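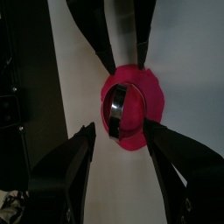 Fig. 5. Both grippers at the pink piece, wrist camera view.

Reading time: 3 min

5. Recording two-arm demonstrations

By now you've got the Irnari arms talking to the Jekier hand controllers and you've been through the homing routine in section 4. Good! This is the part I like best, where you get to show the robot something with your own hands. It's also the part where I wasted most of a January, so I'm going to be a bit fussy.

5.1 Before you record

1. Start the Sikham recorder and wait for all the camera tiles to go live. A gray tile means a camera is missing, and the recorder will happily save without it.
2. Pick one task and write it down as one plain sentence. "Lift the pot by its handle" is fine. "Tidy up the kitchen things" is three tasks pretending to be one.
3. Hold both controllers in a comfortable position, elbows down, and press Sync. The arms will creep toward your hands. Let them finish.
4. Open and close each gripper once. If one of them closes when your hand opens, swap the polarity under Hands > Direction.

CAUTION: Keep your own hands and anyone else's out of the work area whenever Sync is lit. The arms follow the controllers even if a controller is just sliding off your lap.

5.2 Laying out the table

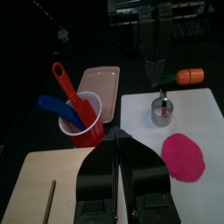
Fig. 6. Play dough, a round metal cutter and a toy carrot, with the second arm reaching down beyond them.

5. Put the things the task needs where both arms can get to them without crossing elbows. I move each arm to the far corner of the layout first, just driving around with nothing to do, and shift whatever I can't reach.
6. Leave a few things out that the task doesn't need. I used to clear the table completely, and then the trained policy fell apart as soon as somebody left a cup out. Now the extras stay, and I shuffle them a little between episodes.
7. Check the wrist views for anything tall enough to hide the object as you come in. You want to see the fingertips and the thing they're going for, right up to contact.

NOTE: Soft stuff like dough changes shape as you practice on it. Press it back to something near its starting shape before the next episode, but don't be precious about it. Some variety is useful.

5.3 Recording an episode

8. Tap the left pedal. Count one slow beat, then move. The recorder trims dead time at the start, and if you jump in early it sometimes trims your first move too.
9. Bring one arm in, then the other. With a thin handle I like to stop both fingers just short of it, look at the wrist views, and only then close. Smooth and slow beats quick and twitchy – the policy copies your hesitations along with everything else.
10. If you fumble, decide right away whether you're keeping it. A fumble you recover from cleanly is worth saving, and you should tag it Recovery. A fumble where you back off and start over is two half-demonstrations glued together, so tap the right pedal and drop it.
11. Tap the left pedal again when the task is done and both arms are still. Episodes stop by themselves at 1440 frames. If you keep hitting that limit, split the task.

CAUTION: Don't close two grippers hard on the same rigid object. They'll fight each other, and the force limit trips both arms at once. Set Grip to Soft on at least one side.

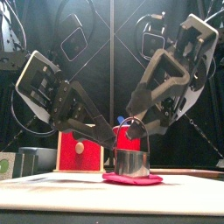
Guðlaug Hafstein wrote back on a draft of this section that she would put practice runs ahead of everything else in it, and that her own first 46 episodes at Þorgeirsson went in the trash because she was still learning the controllers while the recorder was on. Fair point, and I'd do the same now. Drive around for an afternoon with the recorder off. You'll know you're ready when you stop looking at your hands.

5.4 How many, and when to stop

12. Record in short sets and take a break between them. My grip gets sloppy when I'm tired, and I don't notice until I play the episodes back.
13. Replay a handful from each set at double speed. Delete the ones that make you wince.
14. Train a first version early. For the pot task I had roughly 93 keepers before the arms did anything I'd want to show a visitor. Yours may need fewer or a lot more – it depends on how much you move things around.

When you've got a set you're happy with, lock it (Set > Lock) and go on to section 6, Labeling and export.

Questions about this guide? Use the contact form | © Irnari | Back to top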